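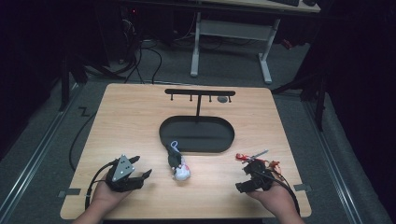 Monthly Room Inspection: Loltstead Building, Unit 8

Inspected by: Kanokwan Sombatkul
Reviewed by: Ruwan Kanagaratnam
Date: Sat 22 May
Form 382

1. Exit doors
OK. Both doors open fully and latch on their own. The closer on the rear door is slow. Votside adjusted it last spring and it needs doing again.

2. Exit signs and emergency lights
One fail. The light over the stairwell went out after a minute on the test button. New battery ordered from Caron. Retest when fitted.

3. Fire extinguishers
OK. Gauges in the green, pins and tags in place. The one by the kitchenette was behind a coat rack. Rack moved while I was there.

4. Electrical panel
OK. Clear space in front. Breaker 3 still has no label. Same comment as last month.

5. Outlets and extension cords
Needs work. A space heater in the front office was plugged into a power strip. Unplugged and tagged. Heaters go straight into the wall outlet.

6. Tables and work surfaces
OK. No splinters or loose legs. Keep small items off the floor at the end of the day.
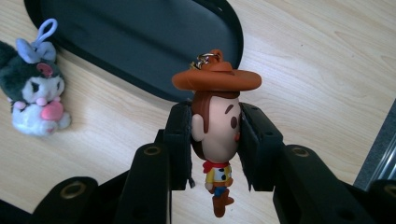
Woody keychain over the light wooden tabletop.

7. Floors and walkways
Needs work. Carpet seam lifting at the hall entrance, taped for now. Cerbridge has the work order, number 1333. Tape is not a permanent repair and I will mark this as a fail if it is the same next time.

8. Restrooms
OK. Hot water comes through at both sinks. Slow drip under the left sink, bucket placed. Ruwan to call the plumber.

9. First aid kit
Restock. Out of medium bandages and the eye wash is past its date. Gloves are fine.

10. Storage room
OK. Boxes are below the sprinkler line. Two paint cans with no lids were taken out to the disposal shelf.

Reviewer comments (R.K.)
Agree with all of the above. Item 2 comes first. For item 4, I will bring the label maker and do the whole panel. Please send me the Cerbridge reply on item 7 when it comes in, even if it is only a date.

Status: open until items 2, 5, 7 and 9 are signed off.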